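Print this page | E-mail this page

Preveo Kitchen Play Set
Supplied by Kristiansen

The Preveo set is intended for early learning rooms and therapy settings. It includes an oval colander with a handle tab at each end, a round plate, a green mug, a ketchup bottle and imitation food, including a strawberry and a cut orange.

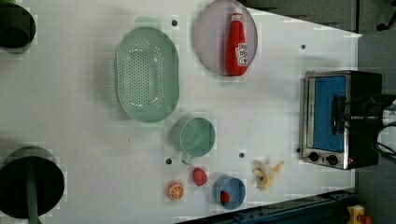
Barbara Pietrzak wrote in January that the colander was the piece her group asked for first, and that she would welcome a second one in each set. Additional colanders may be ordered separately under item 42.

The set is suited to sorting, table setting and pretend cooking. A white or plain tabletop is recommended for sorting activities. Pieces should be wiped with a damp cloth and mild soap before storage.
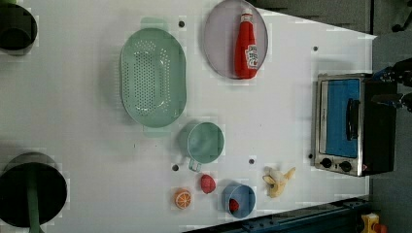 Orders of 30 sets or more are shipped directly from the Vurnau warehouse. Replacement food pieces are listed on page 27 of the current catalog. Inquiries regarding school accounts should be addressed to Radomir Hoxha.

Print this page | E-mail this page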